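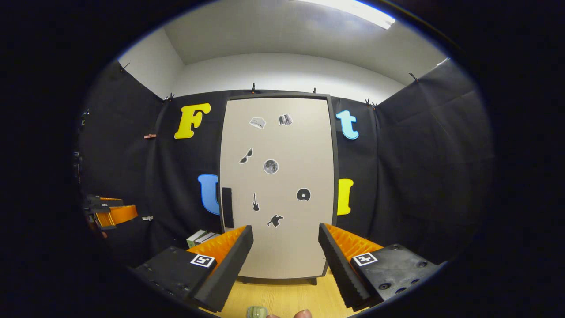 How many demonstrations does a cabinet task need before a policy can be trained on it?

A first policy is trained on 200 accepted demonstrations. If it fails on cabinet positions or book placements that the demonstrations covered, collection continues to 500. The full Nilomow protocol uses 1,000 accepted demonstrations per task, and the comparison runs in Section 6 assume that number.

4. Collecting demonstrations in the cabinet booth

4.1 Scope

The procedure applies to the book-and-cabinet task recorded with hand-held grippers. It does not cover replay on the arm (Section 6) or camera calibration (Section 3). Calibration must be complete and the calibration file loaded before any step below is started.

4.2 Preparing the booth

1. Hang the black fabric and fasten its upper edge with clips. Pull out large folds behind the cabinet.

2. Attach the large letters to the fabric. They give the tracking software fixed features on an otherwise plain background. Press down any corner that lifts.

3. Stand the cabinet upright on the wood-grain surface with its door facing the operator. Open and close the door by hand. It must move through its full range without touching the fabric.

4. Check the stickers on the cabinet. Replace any that are peeling. A sticker may be moved between sessions but never within one.

5. Switch on the ceiling light and lock the camera exposure. Do not change either until the session is closed.

Note: Clips may differ in size and color. A clip that falls during a session does not invalidate the demonstrations already recorded, provided the letters have not shifted.

Caution: Do not lean on the cabinet while reaching over it. A small shift in its base is hard to see on site and shows up later as drift in the recovered trajectory.

4.3 Checking the grippers

1. Inspect the fiducial marker on top of each finger. The marker must be flat, clean, and free of glare. Gripper opening is computed from the distance between the markers, and a lifted corner produces a wrong value with no error message.

2. Inspect the orange inserts for tears. Replace both inserts on a gripper together.

3. Tighten loose screws on the finger housings.

4. Close and open the gripper fully, 2 times, with the recorder running. The software takes the closed and open limits from this clip.

5. Move the gripper slowly across the booth, keeping the letters in view, until the map status reads READY.

If the status stays at SEARCHING, repeat step 5 with a slower motion. If it fails again, check the exposure setting before re-mapping the booth. Most failures logged in October came from exposure left on automatic.

4.4 Placing the objects

1. Draw the next placement card. The card gives the starting place of the books and whether the door starts open or closed.

2. Set the books as shown on the card. Spine direction matters and is part of the card.

3. Confirm that both markers remain visible when the fingers are held at the starting pose.
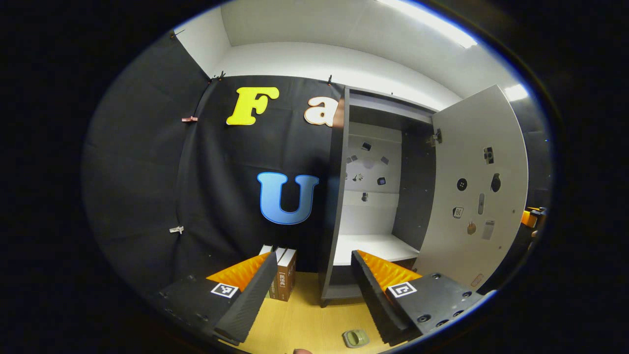
4. Withdraw your free hand before pressing RECORD. Fingertips that enter the view at the lower edge are tolerated in the mapping clip, and are flagged for review if they appear in a demonstration.

5. Wait for the tone, then approach the books at a steady speed.

4.5 Recording

1. Bring the fingers to either side of the book to be moved. Close until the inserts deform slightly. Stop there.

2. Lift, carry, and release as the card requires. Do not correct a poor grasp with the other hand. Release the book, back away, and grasp it again; recoveries of this kind are kept and labeled as such.

3. Return to the starting pose and press STOP.

4. Mark the demonstration ACCEPT or REJECT on the tablet. Reject it if the tracking status dropped out, if the cabinet moved, or if an object was touched by hand after the tone.

Note: Slow demonstrations are acceptable. Pauses longer than the limit in the session file are trimmed automatically during export.

Caution: Keep your face and sleeves out of the gap between the door and the cabinet while a second operator is working in the booth.

4.6 Closing the session

1. Repeat the mapping motion from 4.3, step 5. The opening and closing maps are compared at export.

2. Export the session and read the drift value. Sessions above the threshold go to Aranka Dobos for manual review and are not merged until she has signed them off.

3. Copy the session to the Zurkby server under the task name and operator initials.

4. Leave the cabinet in place if another session follows. Otherwise, record its position on the booth sheet.

Revised June 5, 2025, by Csaba Magyar. Step 4 of 4.4 replaces the earlier text on hand visibility. Export settings are listed in Section 5.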